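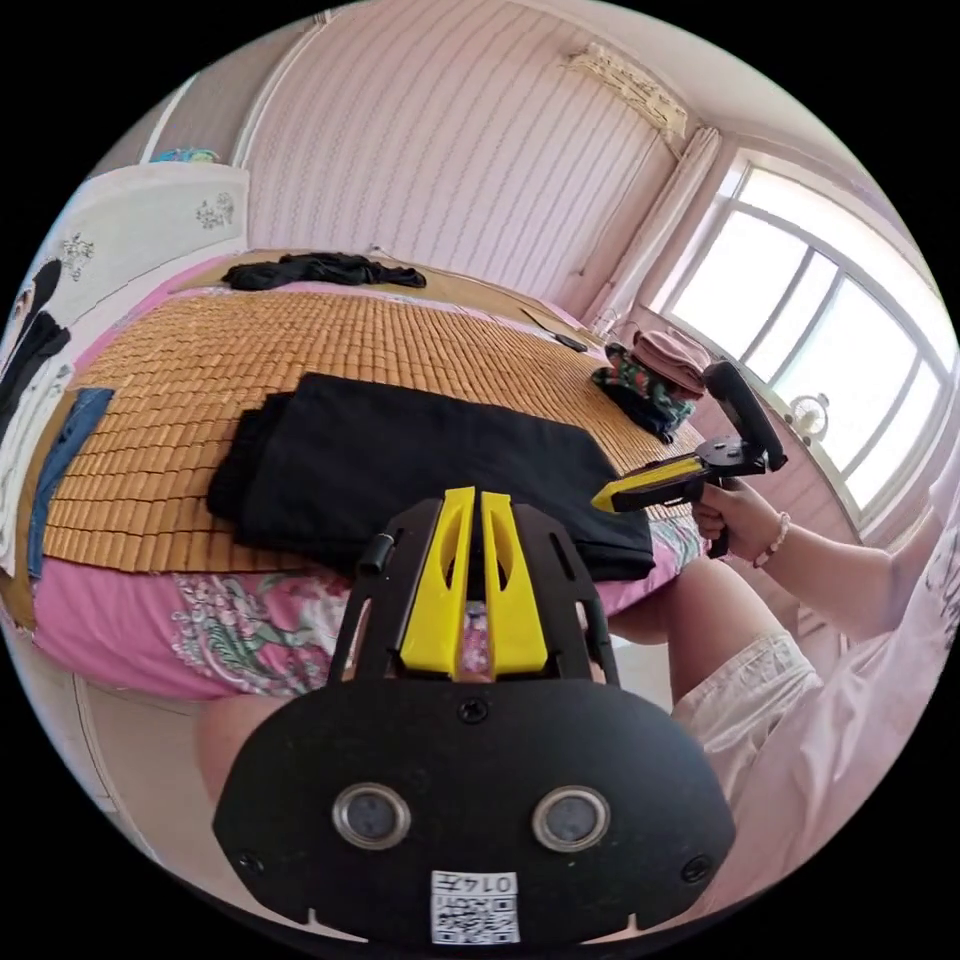

Lærke Dalsgaard says the fog is the best actor in *Stumstead*, and that everybody else in the movie is just waiting for it to come in.

- Let people laugh, then tell them I agree with her (mostly!)
- Ask who's seen it. If it's only a few hands, give the plot quickly: ferry breaks down, passengers walk to the village of Ivdale, something in the fog copies their voices

## Why I love a monster you can't see

So I first watched this with the lights on and the volume low, which is a terrible way to watch it. Second time I used headphones and had to stop at the scene in the boathouse. Same movie! The fog is the same gray soup both times. All the scary stuff is in your ears.

- Play the boathouse clip, sound only, screen black
- Wait a bit before talking again
- Mention that the creature shows up 40 minutes in and even then it's a shoulder and part of a jaw
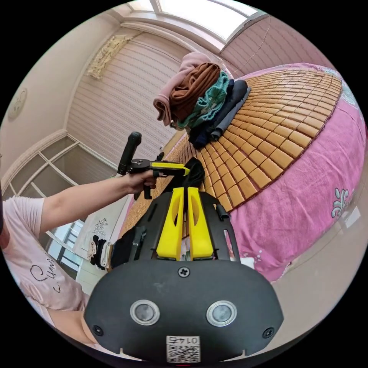
*Pink T-shirt with cursive lettering, beside the bed*

## The voices

Mogens Hviid directed it, and Ketill Baldursdóttir did the sound. Ketill had each actor record their lines again while breathing in, and that's the creature. No computer tricks, just people talking backward on their breath until they got dizzy. I tried it in my kitchen and sounded like a sick goose – do NOT do the impression unless the room is friendly.

- Nine actors, seven of them end up as voices
- The captain's wife gets copied first, and the movie doesn't point it out. Watch her in the dinner scene, she never answers a direct question after that
- Grímur Baldursdóttir's script had a long speech explaining where the creature came from. Cut before shooting. Good! 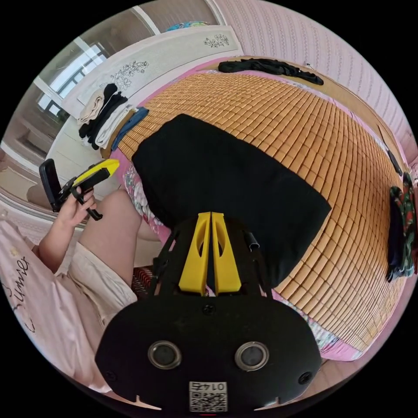 *Black garment laid flat on the bed*

## The part I don't like

I should be fair here. The ending is a mess. The flare gun, the second boat, Captain Mikkelsen coming back with a beard he didn't have before... I've seen it more times than I should admit and I still can't tell you who's steering. Aksel Ragnarsson thinks the beard means he's a copy. I think they shot it in December and he'd grown a beard.

- Open this up to the room, it always gets people going
- If it goes quiet, bring up the sequel, *Moltthorpe*, where you see the whole monster in the first scene and there are 673 shots of it after that (yes, I sat there with a clicker)
- Play the last clip, house lights down, remember to turn the sound UP
- Questions, then hand back the microphone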